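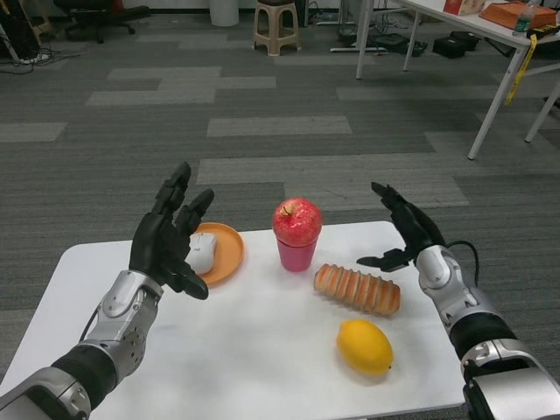 Reset rules for a tabletop station: how strict is too strict?

Posted by Mikkel Kirkegaard
Wednesday, September 19, 2018

I have inherited a two-arm station and the binder that came with it. The binder says the objects go back to their start positions between runs, the operator signs a sheet, and nobody reaches over the table while the arms are enabled. Fine. It does not say how close to the start position is close enough, or who decides. One of my operators lines up the lemon like he's hanging a painting. The other drops it and walks off. Both sign the sheet.

Does anyone have a written rule for this that people really follow? Ours was written by someone at Varkero who, as far as I can tell, never had to put an apple on a cup 40 times before lunch.

Gunhild Holst

Decide what the run is for, then write the rule. If you are checking repeatability, tape marks on the table and a printed reference picture at the operator's elbow. If you want variety, say so in writing and give a zone for each object, otherwise "variety" means wherever Kaj's hand happened to stop.

Things I would put on the sheet:

Arms disabled before anyone's hand crosses the table edge. No exceptions for "just the lemon."
Stacked items are checked last. Anything balanced on anything else gets a look from the side.
Cables checked at both wrists for slack and snags.
Floor clear where the operator walks.
If an object is swapped for another one, log it. A new apple is a new object, whatever the grocery bill says. 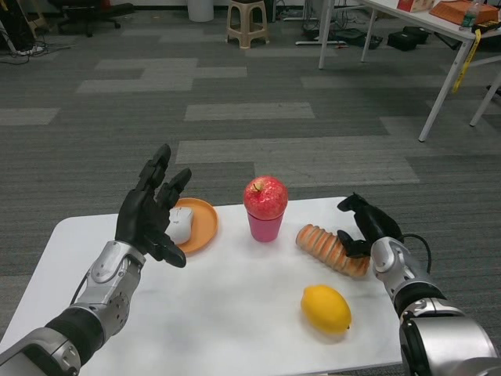
Both hands over the table, apple on the cup: hands off until the arms are disabled.

We went from 20 lines on our sheet to 4 and the signatures started meaning something. The old sheet is still in the Grusell folder if you want to see how bad it got.

Preben Norðdahl

just use fake fruit

Eun-ji Do

Fake fruit is lighter and slides differently, so please don't swap it in halfway through a set. Otherwise what Gunhild said. I'd add that the person who signs should be the one who did the reset. We had a month, November I think, when one very obliging man signed for the whole shift from his desk.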